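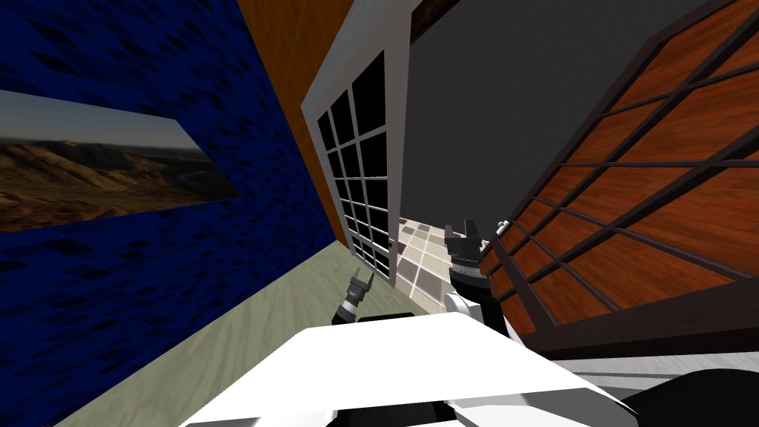

Xiuying Zou wrote to me in October that a dark wall only works if you have a big room to waste it on, and that everyone else should stick with white. I've been arguing with that email ever since, and it gave me this talk!

Dark Paint, Small Rooms
Notes by Xiaoyan Lei, 15 February 2020

Opening

Start slow, let people sit. Ask who has ever painted a room a dark color and who has ever painted over one (lots of the same hands, I bet).

Read out the Zou line. She's right about one thing: a dark color put up timidly, one stripe behind the sofa and cream all over the rest, can look like you ran out of paint. But a hallway in deep navy with a lamp on at six in the evening is one of the nicest places you can stand in a house, and hallways are tiny.

What the eye does with corners

In a pale room you read every corner, because the shadow in it is darker than the walls on either side. Paint the walls dark and the shadow has much less to work with, so the corner goes soft. You stop being quite sure where the room ends. I love this so much. Slow down for this part, I always rush it.

Pass the two sample boards around, pale one first. Ask them to fold the boards into a corner and hold them near the window.

Then gray, the color people choose when they're scared of choosing. A mid gray can be gorgeous next to something with real depth, a blue or a dark stone, and flat as a pancake on its own at noon. Tell the Wusetti story: 10 test patches up the stairwell, Anqi Tian liked a different one every time she came down for coffee. 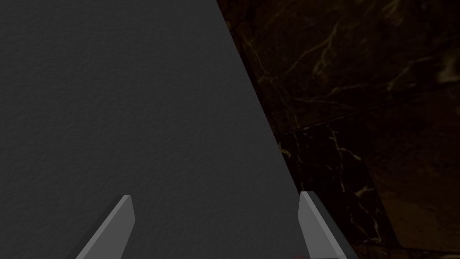
Sheen, or why the second coat looked wrong

Matte hides a wall's lumps. Anything shinier shows them off, and the darker the color the more it shows. If the plaster is old, go matte and accept that you'll be wiping fingerprints gently for years. Trim is different: give it some shine, it takes the knocks.

White trim against a dark wall is crisp and I'm fond of it, but it does draw a line around everything. If a room has a lot of doors and windows, try the trim a few shades off white and look again after dark. Windows turn black at night anyway, so a dark wall stops fighting them.
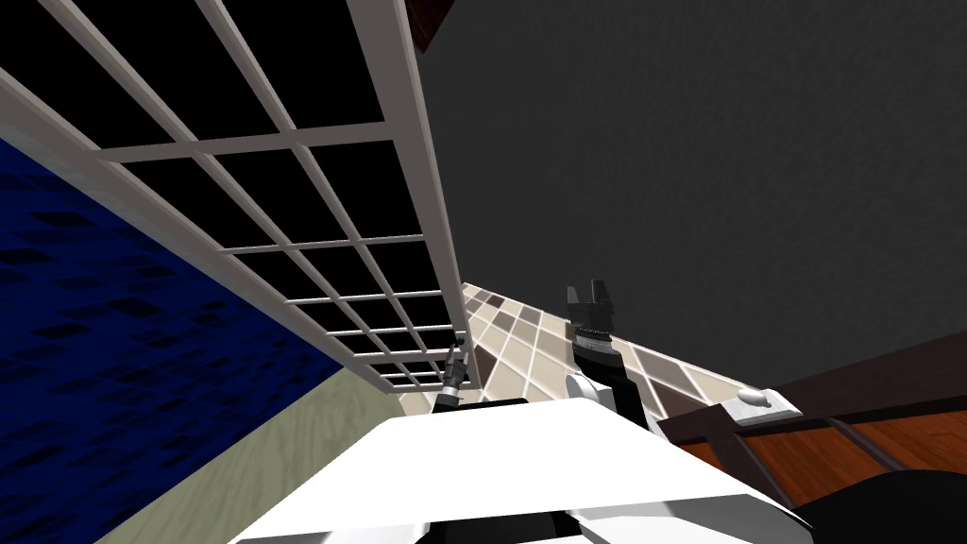 And buy the lamp before the paint. I mean it. One ceiling bulb will kill a navy room stone dead, while 2 low lamps with warm bulbs will make it glow. Chenxi Qian at Lolalo lent me the pair on the table, so please be careful with the cords when you come up.

Questions

Expect the one about resale. Short answer: it's paint, it takes a weekend.

Expect the one about ceilings too. I've gone back and forth. My own bedroom ceiling is dark now and I'd do it again tomorrow.

If there's time, let them shuffle the cards from the Stunon box and pick a pair they'd never dare use at home. Collect the cards before people leave, number 696 keeps going missing.

Contact: Xiaoyan Lei, Zhong Evening Talks | © 2020 Zhong Evening Talks | Back to top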